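From: Peiyu Yuan
To: Merside list
Date: 2025-04-02
Subject: Re: Bottle grasps, upper body out of view

Imani Kinyua wrote:
> The Alo policy still scores badly on the ribbed bottle when only its
> lower part is in view. Is this the width estimate or the approach
> height? I would like to know before we collect again.

It is the width estimate. I re-ran the 300 held-out starts with the height fixed by hand and the failure rate barely moved. With the width fixed instead, failures fell from 12 per cent to 5.

The bad starts look alike. The fingers are fully apart, the bottle is straight ahead and its top is out of view. The network then has to take a diameter from the bulges alone. 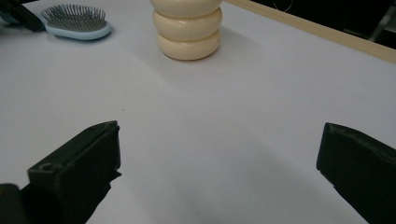

Wrist view, fingers open. Bottle ahead, hairbrush to its left.

The hairbrush matters less than I expected. Masking it out changed the predicted width by under 6 mm in almost all starts.

I suggest we train the width head on crops with the top removed at random and leave the Hrubý loss alone for now. Could you check that the Istilico split has no ribbed bottles in it? The labels are too coarse for me to tell.

Peiyu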